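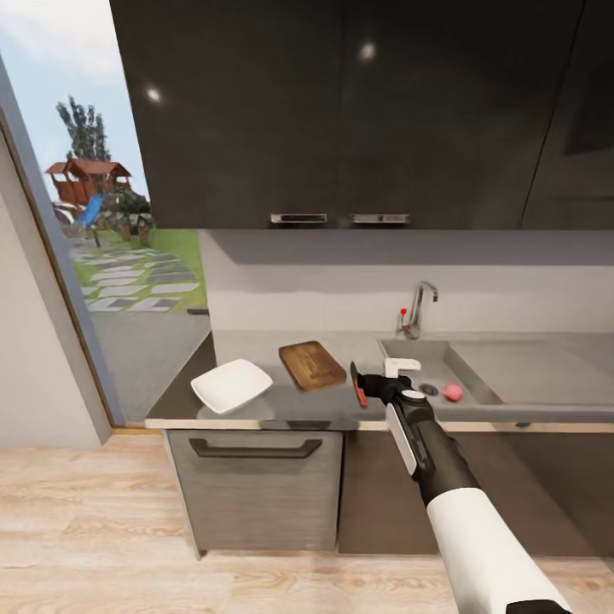 *By the Golleck Young Readers desk | Reading level: grades 4 to 6*

# How Hand Cream Holds Together

Hand cream is mostly water and oil. If you pour cooking oil into a glass of water, the oil floats to the top and stays there. Hand cream does not separate like that, even after months in the jar. A third ingredient keeps the two liquids mixed.

## Water and oil

Water is made of very small parts called molecules. A water molecule has a slight electric charge at each end, positive at one end and negative at the other. These charges pull water molecules toward each other.

Oil molecules have almost no charge. Water molecules pull on each other much more strongly than they pull on oil, so the oil gets pushed out into a layer of its own. Oil is also lighter than the same amount of water, and that puts its layer on top.

You can shake the two together. For a short time you will see small drops of oil spread through the water. Then the drops bump into each other, join into bigger drops and rise.

## The emulsifier

The ingredient that stops the drops from joining is called an **emulsifier** (ee-MUL-si-fy-er). Each emulsifier molecule has 2 ends. One end is attracted to water. The other end is attracted to oil.

When an emulsifier is added, its molecules collect on the outside of every oil drop. The oil-loving ends point into the drop, and the water-loving ends point out into the water. The drop now has a coat. When two coated drops meet, the coats keep the oil inside from touching, and the drops usually stay separate.

A mixture of this kind is called an **emulsion**. Milk is an emulsion. So is mayonnaise, where egg yolk supplies the emulsifier.

## Why it is white

Oil is clear or yellow, and water is clear, but hand cream is usually white. Light bends each time it passes from water into an oil drop and again when it leaves. In a cream there are so many drops that the light gets scattered in all directions. Scattered light of every color looks white to your eyes. Clouds look white for a similar reason - they are full of tiny water drops.

## How a batch is made

The Bukik plant makes a plain cream called Evora. Each batch goes through 4 steps.

1. Water and glycerin are heated in one tank. Glycerin is a thick, clear liquid that holds on to water.
2. Oils, wax and the emulsifier are heated in a second tank until the wax melts.
3. The contents of both tanks are combined and stirred at high speed. Fast stirring breaks the oil into very small drops.
4. The cream cools while a slower mixer turns. Preservative is added near the end, along with scent if the recipe has any.

The wax becomes firm again as it cools, and the cream thickens. A full batch fills more than 167 large jars, and each jar holds 283 grams.

## What it does on skin

The outer layer of your skin contains water, and some of it escapes into the air all the time. Dry winter air in February takes it faster. When you rub in cream, much of the water in it evaporates. The oils and wax stay behind as a thin film that slows the escape of water from your skin. The glycerin stays too, and helps the outer layer keep water.

## When an emulsion breaks

An emulsion can fail. Freezing may damage the coats around the drops, and so may strong heat. The drops then join, and liquid may collect on the surface. Makers say that the cream has "broken." The Uddin lab checks for this by keeping sample jars warm, then cold, then warm again, and looking for a separate layer.

## Words to know

- **Molecule:** the smallest part of a substance such as water
- **Emulsion:** small drops of one liquid spread through another liquid
- **Emulsifier:** an ingredient that coats the drops and keeps them apart
- **Preservative:** an ingredient that slows the growth of germs and mold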